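Section 6. Recording Student Service Hours

The Stodum portal is used by health science programs at Trarton College to record service completed by students in the community. This section applies to students in their first and second years. Supervisors and site contacts should refer to Section 7.

Revised February 7, 2026.

6.1 Before you begin

You will need your student number, the name of the site, and the email address of the person who supervised you there. Hours served at a site that is not on the approved list can be saved as a draft but cannot be submitted.

6.2 Entering a new activity

1. Sign in to Stodum and select My Service.
2. Select Add Activity. A blank entry form opens.
3. Choose the site from the list. Students placed through the Galindo Outreach Program should choose the entry that begins with "Galindo" and then the name of the clinic or school.
4. Enter the date and the hours served. Travel time is not counted.
5. In the Summary field, describe your part in the activity. The field accepts 79 words.
6. Select Save Draft or Submit.

Note: Do not enter the names or health details of any person served. Entries containing such details will be returned.

6.3 Adding a cover picture

Each activity may carry one cover picture - it appears at the top of the entry and on the class page. Select Cover, then Browse, and choose a file from your device. To use a picture already held by the program, select Library.

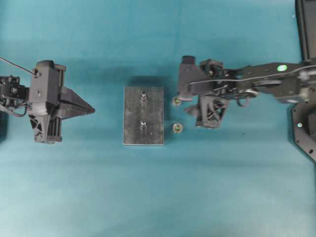

Figure 6-1. Cover picture, tabletop with two robot arms

The cover may be changed until the entry has been approved. After approval, the Cover button is gray and a change must be requested from the program office in Tratitz Hall.

6.4 Approval

The site supervisor receives a request by email and has 9 days to respond. If no response is received, the entry returns to Draft and must be submitted again.

Caution: Withdrawing a submitted entry deletes the supervisor's comments. They cannot be restored.

6.5 Year-end closing

Entries for the academic year close at the end of June. Drafts left open after closing are kept for reference but do not count toward the service requirement.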